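Course notes, Manipulation Lab
Unit 7: Comparing hand-held grippers

Prepared by Rehema Mwakyusa. Corrections to Sunita Delacroix before the December session.

Purpose of the unit

Unit 6 dealt with bench measurements: closing force, jaw travel, backlash. Those figures describe a gripper in isolation. They do not say whether an operator can complete a task with it, or whether the motion recorded during the task is good enough to replay on an arm. Unit 7 covers both questions for the hand-held pair used in the lab, with the Kutora jaws and the Söderlund jaws fitted in turn.

7.1 Terms

Trial: one attempt at one task, from the start signal to release of the handles or the time limit.
Block: 10 trials with the same jaws, task and operator.
Regrasp: any full opening of the jaws after first contact, followed by a second closure on the same object.
Dropout: any interval in which the pose of either gripper is missing from the log.

A trial with a dropout is still scored for the task. It is excluded from the replay comparison.

7.2 Task set

Three tasks are used. Task A is a rigid pick and place. Task B is a two-handed handover. Task C is work on a lined waste bin, where the operator grips the plastic liner at the rim and lifts it clear of the bin without tearing it.

Task C separates the jaws better than the other two. Thin film gives almost no resistance at closure, so the operator has little to feel through the handle and must judge contact by eye. The film also slides. A jaw that scored well on closing force in Unit 6 may still lose the liner if the tips do not meet along their full width.

The second difficulty is transparent material. A clear cup stands on the table during Task C and must not be moved. Depth readings on clear plastic and glass are often missing or wrong, and a cup that the operator sees well enough may be absent from the depth map. Check the color stream as well when scoring a disturbed cup. 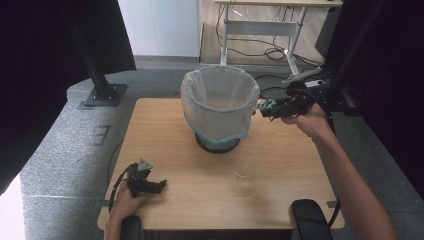
7.3 Procedure

1. Center the table on the platform and place the bin, lined, toward the back. Fold the liner over the rim.
2. Place the cup in front of the bin, to the operator's right.
3. Route both cables outward, away from the tabletop. A cable dragged across the wood will move the cup and spoil the trial.
4. Hold both grippers still for 11 seconds while the pose estimate settles.
5. Start the log and give the signal. The time limit is 13 seconds per trial.
6. Record regrasps, tears and cup contact by hand on the score sheet. Do not rely on the video for tears.
7. Replace the liner after any tear, however small.

Change jaws only between blocks. Repeat the Unit 6 zero check after each change, with the jaws fully closed.

7.4 Scoring

Success is binary. Report successes per block, then median completion time over successful trials only. Regrasps are reported for all trials. Do not combine these into one score; the Mundcombe report does so, and its ranking reverses when the weights are changed slightly.

For replay, compare the logged jaw opening with the opening commanded on the arm. Plot both on the same time axis. A constant offset usually points to the zero check. An offset that grows with opening points to the linkage calibration.

7.5 Reading and submission

Read the Skorkuvmont notes on film handling, sections 2 and 4. Submit the score sheets, the raw logs and one page of discussion per pair. State which operator ran each block and in what order the jaws were tested.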